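**Stullance 4 is out, and your event logs are about to get a lot easier to read**

Hi everyone, Tsegereda Demissie here. I look after the desktop tools at Jiseo, and I've been itching to tell you that Stullance 4 is ready to download.

If you haven't met it before, Stullance is our little viewer for Windows event logs. You point it at a computer, it pulls in the logs, and you get one tidy list you can sort and search without clicking through a tree of folders. I wrote the first version because I was sick of having three windows open to work out why one print server kept dropping its queue (it was a driver - it's always a driver).

The big change this time is saved queries. You can build a filter, give it a name and run it again on any machine on your network. Version 3 sort of did this, but it forgot everything the moment you closed the program, and I heard about that a lot! Now your queries live in a plain text file next to the program, so you can copy them to a USB stick or email them to a workmate.

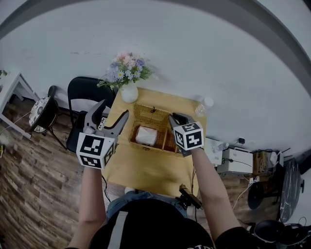
*Page last changed: August, 4:40 pm*

We've also reworked the way logs load. Stullance used to read the whole file before it showed you anything, and on a busy server that meant going off to make a cup of tea. Now the first 1,000 events come up straight away and the rest fill in behind them while you work. You can start filtering before it's finished, and the status bar tells you how far along it is.

Colour rules are in too. Tsion Tefera, who does most of our testing, asked for those two versions ago and has been very patient with me. You can set a colour by source, by event ID or by any word in the message. Tsion ran the beta against 217 saved logs and sent me back 98 bug reports, some of them before breakfast. All but three are fixed, and those three are listed in the release notes with ways around them.

A few practical bits:

- Stullance 4 runs on Windows 10 and 11. There's no installer - unzip it and run the program.
- You'll need administrator rights to read the Security log, same as before.
- Exports now go to CSV or plain text. The old Duva format can still be opened, but you can't save to it any more.
- The program is free for home use. Licences for version 3 work in version 4 without a new key.

The new help file was written by the team at Ó Ceallaigh, and it's so much better than mine was. It has a whole chapter on writing filters by hand, if you're that way inclined.

Next on my list is reading logs from several computers at once. I don't have a date for it yet, but if you'd like to try an early build, drop me a line through the contact form on the Jiseo site and put "early build" in the subject.

**Media contact:** Tsegereda Demissie, Desktop Tools, Jiseo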